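Girkard Plate Reader Records: README

Maintained by the assay group at Kerkmont. Questions about the contents go to Wiebke Sauerland; questions about file access go to In-ho Son.

Summary

This collection holds optical density readings from sandwich immunoassay plates run for the measurement of ferritin in human serum and plasma. The readings were produced during the verification of a coated 96-well plate intended for laboratory research. They are released so that other laboratories can test curve-fitting software against plates with known layouts. The records are not suitable for diagnosis, and no result in them should be compared with a clinical reference range.

Contents

The collection covers 73 plates. Each plate has one readings file, one layout file and one run sheet. Readings files are comma-separated, with wells listed by row and then by column. Layout files assign each well to a standard, a control, a blank or a sample. Run sheets give the operator's initials, the lot of coated plate, the incubation time and the wash program.

Plates 1 through 16 were run with an earlier wash program and show higher background in the outer columns. They have been kept in the collection, but users fitting a single model to all plates should treat them as a separate group.

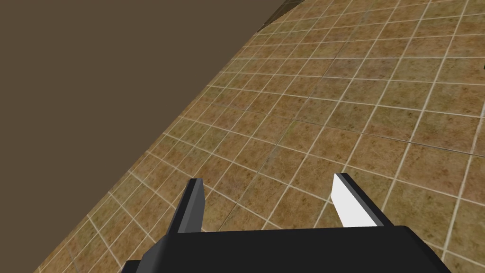

Standards were prepared fresh for each plate by serial dilution and run in duplicate. The sample volume was 100 microliters per well throughout. Blanks received sample diluent only. Where an operator noted a pipetting error, the affected well is marked "E" in the layout file and its reading is left as recorded.

Processing

Readings are given as exported from the instrument. No blank subtraction, averaging or outlier removal has been applied. The Skendia script in the tools folder performs blank subtraction and fits a four-parameter logistic curve — it is supplied for convenience and does not form part of the verified method. Si-woo Yoo wrote the script and Bit-na Cha checked its output by hand on 6 plates.

Samples

All samples were pooled before use and carry pool codes only. No donor age, sex or collection site is recorded. Hemolyzed pools were excluded at intake.

Known limitations

Room temperature was not logged for plates run on a Saturday. Two coated lots are represented unequally, and the second lot appears only in the later plates. Recovery at the lowest standard is poor and should not be used to estimate a detection limit.

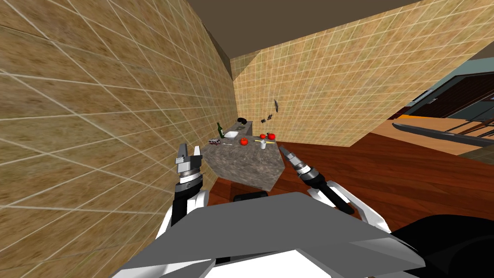 Figure 2. Rendered interior with tiled walls and a granite-topped island.

Changes

The March release corrects swapped column labels in the layout file for plate 41. Leobardo Cárdenas reported the error. Readings files are unchanged from the first release.

Terms of use

The files may be copied and used for research and teaching. Published work should cite the collection as "Girkard Plate Reader Records, Kerkmont" and state the release used. Redistribution of altered files under the same name is not permitted.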